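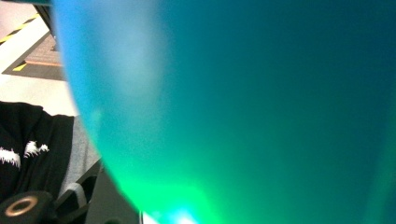

Reusable cups at the Gornard: how the first summer went

The deposit cups came in at the start of August, and several members have asked how they are getting on. The short version is that we are keeping them for the winter programme, with a few changes to how they are handed out and collected.

We bought 400 cups from Studano in one order. They are half-pint size with a line marked for squash and soft drinks. The deposit is £1 a cup, paid at the bar and given back at either hatch. If you would sooner keep your cup and bring it next time, that is fine, and plenty of people did so for the Sunday concerts.

Over the month the bar served 3000 cold drinks, the open-air play being the busiest night by a long way. Under the old system every one of those would have gone out in a throwaway cup and most would have ended up in the two bins by the side gate. The bins were emptied once a week instead of twice, and the side path was much easier to sweep in the mornings.

Washing up has been the hard part. The machine in the small kitchen takes 10 minutes for a full cycle once it has warmed up, and on play nights the trays were stacked three deep on the worktop by the interval. From now on the second hatch will close to sales for the first part of the interval so that one person can stay on the machine. Please don't leave cups on the window ledges in the Sugden Room, as they are easily missed when the shutters come down.

A few points for anyone on the bar rota:

Cups go in the machine upside down, one layer to a tray. They do not dry well if they are doubled up.

Leave them on the rack overnight before stacking. Cups put away damp stick together and start to smell.

No hot drinks in them. Tea and coffee stay in the china mugs, which live in the cupboard under the urn.

Deposits are kept in the blue cash tin and counted apart from the bar takings. Write the total on the sheet inside the lid before you lock up.

Any cup that is cracked or badly scratched goes in the crate by the back door. Studano will take them back for recycling when the crate is full.

Some members asked whether we could have wine glasses of the same sort. We looked at a set from Sterus, but they would not fit the trays we have, so wine will stay in glass indoors and will not be sold outside until next spring.

If you find you have a stack of cups at home, please bring them to any event and you will get your deposits back. Questions about the rota should go to Gemma Horrocks, either at the bar or by a note in the pigeonhole marked Catering.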